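Progress report to the Gustetti Fund, second period, ending January
Project: Siron Wound Aftercare
Prepared by Thilini Khondokar, project lead

This report covers the nurse follow-up service for people sent home with stitches or a surgical wound in the Cassim area. The first report dealt mostly with hiring and the phone line. This one covers enrollment, home visits, the handout, supplies and spending.

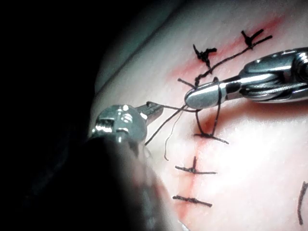
Suture thread held between two instruments.
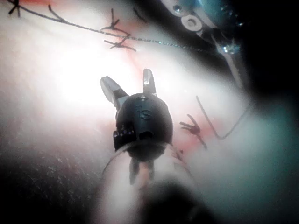
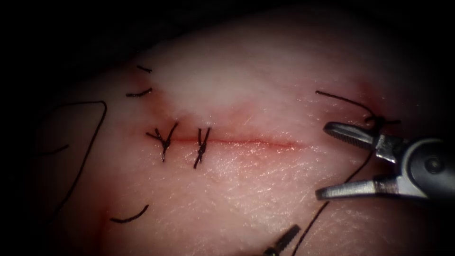
A tissue pad with an incision across the middle.

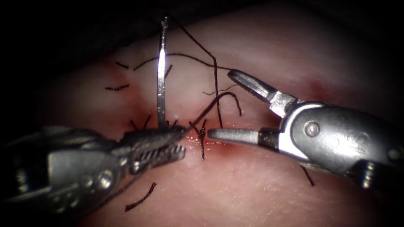

## Enrollment

We enrolled 376 patients in the period. Most came from the day surgery unit, with the rest from the emergency department and the Anell clinic. Referrals from Anell started slowly and picked up after the clinic moved our form from the back of the discharge packet to the front.

Of those enrolled, 41 could not be reached by phone after three tries. We wrote to all of them. A few called back, usually in the evening, and that matches what patients told us in the first period about daytime calls and work. From January the phone line has been staffed until 8 p.m. two evenings a week. It is too early to say if this changes the number we miss.

People who leave the emergency department late at night are still the hardest group to enroll. The desk is short-handed then and the form often isn't filled in. We have asked for the referral to be built into the discharge screen. The hospital's IT group has agreed in principle but has not given a date.

## Home visits

The nurses made 60 home visits. Visits are offered when a patient reports redness, drainage or pain that is getting worse, or when the patient lives alone and can't see or reach the wound. The second reason came up more often than we planned for. Back and lower leg wounds are the usual ones.

In 11 cases the nurse sent the patient to be seen the same day. The others were handled with a dressing change, advice, or a message to the surgeon's office. We are not reporting infection rates yet. Patients who see their own doctor don't always tell us, and we would be giving you a number that is too low.

Driving time is the main limit. The two nurses had been splitting visits by day, so both of them sometimes crossed the whole county in one shift. Since the fall they have split by area – one north of the river, one south – and this has freed enough time for an extra visit on most days. When one is out sick the other covers urgent visits only, and routine ones are moved to a phone call.

## Handout and phone script

The old handout was four pages and most patients we asked had not read past the first. The new one is a single sheet, printed on both sides. The front says when the stitches are due out, how to wash, and which number to call. The back has a short list of warning signs and a space where the discharge nurse writes the type of dressing.

That space is often left blank. We raised this with the day surgery unit and they now fill it in before the patient wakes up, so it is improving there. The emergency department has not made a similar change.

Questions that come up most on the phone line are still about showering, lifting, and whether dissolving stitches need to be taken out. We added the last one to the sheet at the second printing. Bengali and Spanish versions are done. A large-print version is with the printer.

Pranab Samarakoon rewrote the phone script after listening in on calls. The earlier script asked "Is your wound healing well?" and nearly everyone said yes. The new one asks what the dressing looked like when it last came off, and if the skin around it feels warm. Calls run longer, but the nurses say they get more to go on.

## Supplies

We ran out of the medium adhesive dressings twice. Both times we borrowed from Anell and paid the stock back. The supplier changed its pack size without notice and our standing order wasn't adjusted. Pranab now checks the cupboard on the last working day of each month and orders from that, and we have had no shortage since.

Patients without insurance were sent home with a week's dressings instead of two days' worth. This was not in the original budget. The cost so far has been covered by savings on printing.

## Spending

Salaries are on plan. Mileage is over, and will stay over through the end of the year even with the new split by area. Printing and postage are under. We would like to move the unspent training money to mileage, and a short request for this is attached with the expense table. Nothing else in the budget needs to change.

The second tablet has not been bought. The nurses chart on paper during the visit and enter notes back at the office, and they would like to keep doing that until the clinic's records system is replaced.

## Next period

- Finish the large-print sheet and get it to all three referral sites.
- Follow up with IT on the discharge screen. If there is still no date, we will supply a paper tear-off for the night desk.
- Try Saturday calls for patients we could not reach during the week.
- Ask surgeons' offices to send back a one-line note when they treat one of our patients for a wound problem. Two offices have said yes.
- Fill the nurse aide position – the first posting drew few applicants and it has been reposted with fixed hours.

We would also welcome a visit from the Fund in the spring. Mornings are best, as both nurses are in the office until 9:30 going over the day's list. Please call Thilini to set a date.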